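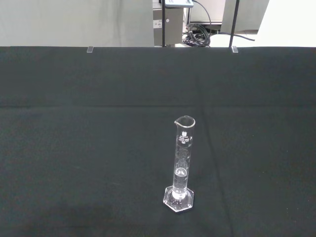
Kevin Villca
Lab automation buyer, Flumham

How to budget a benchtop robot cell for glassware work

Quick version, written between two meetings. We're on our second cell now and the first budget was a mess, so steal from this.

1. Start with the object. Ours is a 50 ml glass graduated cylinder with a hex foot. Tall, narrow, clear. Write down what you want done with it (pick, pour, set down) before you open a single catalog.

2. Arm. Get two quotes. Ours came from Tirnness and Degefa, and only one included the mounting plate. Ask. In writing.

3. Wrist camera. Check the cable is in the price. Ours wasn't — $141 extra, plus a second order form.

4. The table. Everyone forgets the table. Black matte cloth, clips for the far edge, poles, something to hold them up. Put down $296 and don't let finance shave it. Clear glass on a pale bench is a pain for the camera, dark cloth is the cheapest fix going.

5. Spare glass. Buy 8 cylinders, all the same model. Mixed foot shapes mean re-teaching the grasp and thats a day gone.

6. Cables and somewhere to put them. Trays, ties, longer leads then you think. Measure from the cabinet to the arm base with the slack in.

7. Gripper fingers. Soft pads for glass, and a second set. Rasidero wanted $826 for both sets, fitted. We paid it.

8. People time. Gadisa Alemayehu does our setup and she books two weeks per new object. I used to put down three days. Use her number.

Order of buying: arm first (longest wait), then camera, then fingers. Cloth and glass last — those turn up in a week.

Leave a line for shipping. Leave another for the thing you missed. Ours was a power strip.

Next budget round is May, quotes in by then please.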